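About Chamoun

Chamoun is a small practice teaching breathing and relaxation to people who live with headaches, poor sleep or long-term tension. Biljana Todorova and Samer Khoury opened it in two rented rooms, and we now have four teachers.

Courses start in September and run in small groups — mornings or evenings. We do not diagnose, and we ask you to keep taking anything your doctor has prescribed.

New students meet Doaa Belkadi first for a short talk about their health.
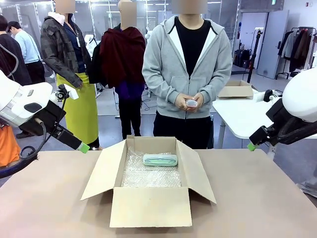 Her office is open from 9 a.m., and you can call or stop by.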